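Soup gone sour overnight, what did I do?

Started by lutfa_s, 14 replies, 597 views

lutfa_s
Hello everyone, long time reader and finally brave enough to post! I made my grandmother's red lentil soup on Thursday, a big pot of it (there were going to be six of us and then there were only three, you know how that goes), and by the next afternoon it had that fizzy, sharp smell on top. I left it on the stove with the lid on until I went up to bed, so maybe five hours, and then it went into the fridge still in the pot. My grandmother left hers out all night in a much hotter kitchen than mine and we all lived to tell the tale. Is it the lentils? The lid? I threw the whole thing out and I'm still sad about it.

stamatia_ch
Oh Lutfa, welcome, and I'm sorry about your soup! Lentils and beans are the worst for this, they hold on to heat like a brick. Five hours with a lid on is too long, I'm afraid. The middle of a full pot stays lukewarm for ages, and then it stays lukewarm in the fridge too, and warms up the milk next to it while it's at it. Two hours on the counter is as long as I let anything sit. What I do is ladle it out into whatever wide bowls I own, no lids, and leave them by the window while I wash up. By the time the kitchen is clean they're ready to cover and put away.

gaetano.m
I'm going to disagree a little, with love. My mother never ladled anything anywhere. She put the whole pot in the sink in cold water and stirred it every time she walked past, and changed the water when it got warm. One pot to wash instead of five! I've done it that way all my life, minestrone, chickpeas, everything, and I can't remember losing a batch.

stamatia_ch
Gaetano, I believe you, but you're home to walk past it. I'd forget it was there and find it at midnight. And my sink is never empty enough for a stockpot, if I'm telling the truth.
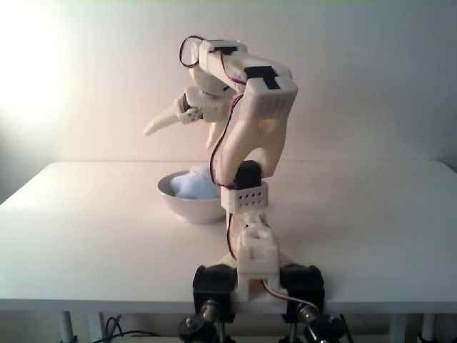
Tuncay Yurt
Bowls for me too, and plain white ceramic if you've got it. I keep a couple just for this, because plastic tubs hang on to the smell of garlic and cumin forever and then your rice pudding tastes of last week's dinner. One thing I'd add to what Stamatia wrote: don't fill them up. Two inches deep and no more. A deep bowl filled to the brim is only a smaller pot, and you're back where you started. I learned that with a batch of yogurt soup in September that I'd rather not talk about.

gaetano.m
Two inches! How many bowls do you people own?

Tuncay Yurt
More than my wife would like, Gaetano.

olaia_b
Can I put in a word for the freezer? I freeze a couple of yogurt tubs full of water, lids on, and when the soup is done I scrub the outsides well and stand them right in the pot. It doesn't water anything down and it drops the heat very fast. I still move it to something shallower after that. Also, Lutfa, was there lemon in it already? I leave mine out until I reheat, it tastes so much fresher.

lutfa_s
Yes, lemon and a handful of spinach at the end! I had no idea about any of this, thank you all so much. So if I'm following, cool it fast first, then shallow, then lid on once it's cold?

stamatia_ch
Cool enough is fine, it doesn't have to be stone cold before it goes in. Cover it loosely and close it up later. And don't do what I used to do, which was taste it to see if it had turned. If it smells fizzy, out it goes.

gaetano.m
On that one we agree. But try the sink once, Lutfa, just to please me.

lutfa_s
I will, I promise! I've got another bag of lentils soaking up space in the cupboard, so it'll be the sink this weekend and bowls the next time, and I'll come back and tell you which one I liked.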